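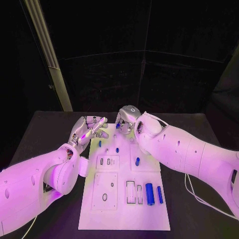
The work board between the two hands, with a small blue piece held on the right.

Home Projects Lab Diary People Contact

Lab Diary, Dindlow Manipulation Group
Reading time: 3 minutes

Tuesday, June 21, 2022

The morning was given over to the peg board comparison agreed with our partners at Wernmont. Two ways of teaching the same policy are being set side by side. In the first, it learns from whole demonstrations, start to finish. In the second, the same demonstrations are cut at each change of grasp and the pieces are weighted, so that the short moments of contact count for as much as the long reaches between them. Yufang Luo prepared the cut set overnight. It holds 3000 pieces, drawn from 24 hours of operation.

Belmiro Seixas ran the sessions and Úna Noonan kept the log. The order of the trials was drawn beforehand and kept from the person scoring them.

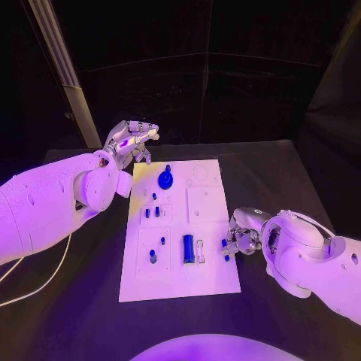
Right hand with a blue peg, close to the right edge of the board.

The whole-demonstration policy reaches well. Its weakness remains the last stretch before insertion, where it tends to hover and then close on the wrong side of the hole. The cut policy hovers less. In 12 paired trials it made fewer second attempts, although two of its failures were of a kind we had not logged before: the hand let go early and moved on to the next part. Ms Noonan has entered these under a separate heading until their cause is understood. My own view is that the cuts fall too close to the moment of release, and Ms Luo does not agree.

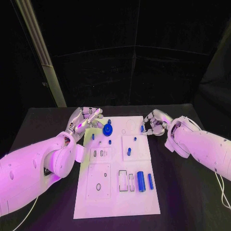 It was settled that the cutting rule should be left alone for the rest of this series. A change midway would spoil the comparison, and the point can be tested properly in September, when Brock Cloutier joins us from Fakhoury for the second round.

A further matter concerns the scoring sheet. A peg that stands in its hole at a lean has so far been marked as placed by one scorer and as partial by another. From today it is partial. Earlier sheets will be marked again on the same basis — a tedious job, which Carter Doucette has kindly accepted.
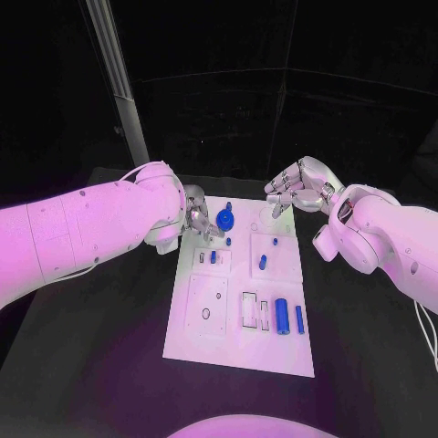 Left hand beside the round blue knob, right hand open over the upper part of the board.

The Mokirine logging software stopped once before lunch and was restarted without loss of data. The afternoon session began late as a result, and four trials are carried over to tomorrow. Revised sheets are to reach me before those begin.

Previous entry Next entry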